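Le club robotique, épisode deux : toujours pas convaincu

Publié le 19 novembre 2019 par l'auteur du blog
14 partages – 3 commentaires

Je m'étais inscrit au club en me disant que j'allais enfin comprendre pourquoi tout le monde s'emballe. Après 12 séances, je comprends surtout pourquoi les vidéos de démonstration sont si courtes.

Notre projet s'appelle Mahuika. Sur l'affiche de rentrée, c'était « un bras intelligent capable de manipuler des objets fragiles ». Dans la vraie vie, on essaie de lui faire prendre un petit jouet mou en forme de citrouille, posé sur une table. Ma nièce de deux ans y arrive très bien, et elle n'a pas eu besoin de subvention.

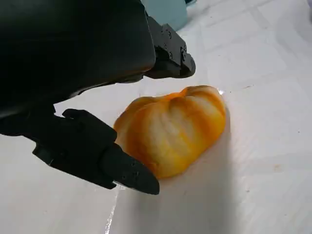 Les étudiants qui mènent le projet sont sérieux, je ne dis pas le contraire. Ils notent tout : 453 essais depuis la rentrée, dont 139 comptés comme réussis. Sauf que quand on demande ce que veut dire « réussi », ça se complique. Soulever l'objet et le lâcher dans la seconde, ça compte ? Pour l'instant, oui. J'ai fait remarquer que ce critère arrangeait bien tout le monde – silence poli, puis on est passés au réglage suivant.

Le mou, paraît-il, c'est plus difficile que le dur. Je veux bien le croire. Mais alors pourquoi annoncer des fruits mûrs pour janvier, au concours Rotonar ? L'équipe de Lundham y va avec des cubes en bois et personne ne se moque d'elle. J'aurais préféré qu'on fasse pareil et qu'on sache enfin ce que vaut notre machine.

Je continue quand même d'y aller le mardi. Le café est correct et j'ai appris à lire un journal d'erreurs. On reparlera des fruits mûrs après le concours.

Commentaires (3)

pixel_rouille : Un critère de réussite qui bouge, c'est un classique. Chez nous on exigeait dix secondes en l'air, les chiffres ont fondu.

Maraîchère du dimanche : Si vous y allez avec des kakis, prévoyez une bâche.

tournevis38 : Un peu dur avec les étudiants, non ? 139 sur 453 avec un objet mou, je signe.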